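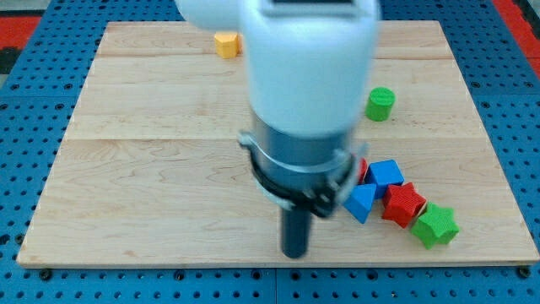
A wooden board on the blue work table.

Berwyn Landeg talks with his hands, so I moved my coffee early on. He's been making cutting boards in Urkby since 2000, and he still gets fired up about end grain. "People baby the wrong things," he told me. "They buy the fancy oil and then leave the board in the sink all night!"

His first one was a wedding gift for his sister — maple, 11 inches wide, and so warped by spring that it rocked like a boat. She kept it anyway (it's under a fern now).

I asked what he charges. The small ones go for $107, and the walnut for $117, "because walnut makes me sneeze." He tried selling through a shop called Gruvley for a while and didn't love it. "I like to meet the person. I want to know if they're a tomato household."

We are, I said. He pulled out one with a deep groove, and I went home with it.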